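Journals > Diaspora and Protest Studies > Working Papers > Section 4

4. Counting the crowd: what the Walville figures can and cannot bear

Claims about the size of diaspora protests are usually passed along with very little checking. A number appears in an organizer's statement, is picked up by a community radio station, and within a few weeks is quoted in academic work as if someone had stood at a gate with a clicker. We began with the march to the Walville consulate held in June, which has been described in three later articles as a turning point in Ethiopian community politics in the region. We are not persuaded that it was, and the attendance figures are a good place to say why.

Three totals are in circulation. The organizers' closing statement gives 2,795. The local paper, working from a rooftop, gives 2,059. The permit office recorded 1,471 and has never explained its method, though a clerk told us by phone that the number was "what the officer wrote down." Earlier writers have taken the highest of the three without comment. Belay, whose account is otherwise careful, cites it twice and treats the gap between the totals as a sign of official hostility. It may be. It may also be that the march passed the rooftop in two parts, with a long break for speeches, and that people who left and came back were counted again.

We tried to settle the matter by returning to the route and dividing it into equal squares, then working out how many people could stand in each at a given crowding. The approach is old and has known faults. It assumes that a street fills evenly, and streets with shade on one side do not. It also depends on where the edges of the squares are drawn, a choice that is seldom reported and that can move the result by several hundred people.
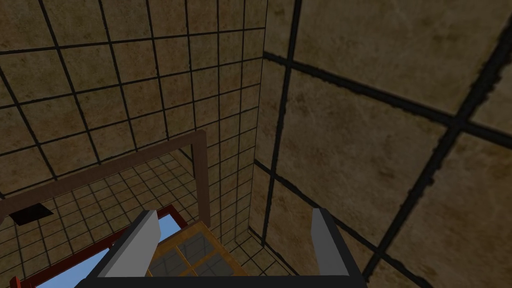 Figure 3. Rendered view with a yellow lattice between two spread gripper fingers.

Walville's main street is wide at the consulate end and narrow near the market, so a single set of squares will flatter one stretch and cheat the other. Getachew Ayele, who drafted our route map, proposed changing the size of the squares halfway along, and the rest of us resisted this for longer than we should have. A grid always looks more trustworthy than it is. The lattice in Figure 3, with its thin bars crossing at right angles, gives every pane a firm border, and a reader shown a crowd map ruled in the same way will tend to believe that the people inside each box were just as firmly known. In our case they were not. For the market stretch we had only amateur video, much of it shot at chest height, and two members of the team reading the same clip came to very different totals.

We therefore decline to offer a fourth number. What we can say is that the organizers' total requires the full length of the street to have been packed at one moment, and none of the video we reviewed supports that. The permit figure, for its part, requires the side streets to have been nearly empty, which conflicts with what shopkeepers told us.

The interviews are more useful, with limits of their own. We spoke to 95 people who said they had attended. Most were reached through the mailing list of Sestevard, the association that called the march, and people on such a list are likely to remember the day as large and united. Zewditu Chala, who carried a banner at the front, described the street behind her as full "all the way down," then added that she had not turned around much. Sumeya Ayele left before the petition was handed over and recalled a thinner, more divided crowd, with one group chanting for sanctions and another asking them to stop. Her account does not appear in any earlier study, perhaps for the simple reason that she is on no list.

That division seems to us a better subject than the headcount. The claim that the march "brought the community together" rests on the petition, and the petition was signed by officers of member groups, several of whom did not consult their members. Whether those members would have agreed is a question the signatures cannot answer. Section 5 turns to the minutes of the two groups that refused to sign.

Contact: Obaidul Bepari, corresponding author | Copyright 3/7/21 the authors | Back to top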